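The Tirkstead Night Escort was a police program in the town of Tirkstead under which people walking home after dark could ask for an officer to go with them. It was announced on 1st May and began the following June with 17 officers, 14 of them taken from regular patrol.

Supporters credited the escort with a fall in street robberies. The claim rests on thin evidence. The police never published figures from before the launch, and the drop they reported covered only the streets near the Clutus bus depot, where new lighting had gone in the same spring. 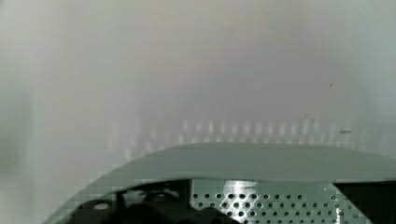 Requests came by phone at first and later through an app called Burner. The department said it had handled more than 1000 requests, but that total included calls in which no officer was sent. How many walks took place is not known.
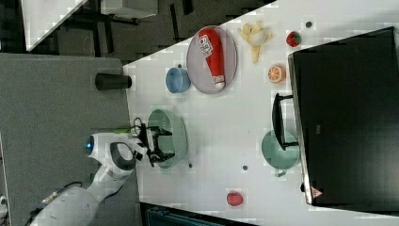 Siebe Dijkstra argued that the program "moved officers from one dark street to another" and called the safety claims guesswork. Hideaki Kobori disagreed, writing that people who felt safer went out more – a benefit, in his view, that crime reports would miss. Neither offered a survey of residents.

The escort was later cut back to the Du Street area and then folded into ordinary patrol work. No outside review was carried out. 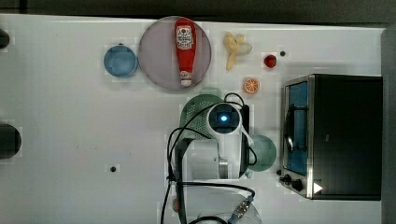 A white tabletop with a plate, a small blue bowl and a peeled banana.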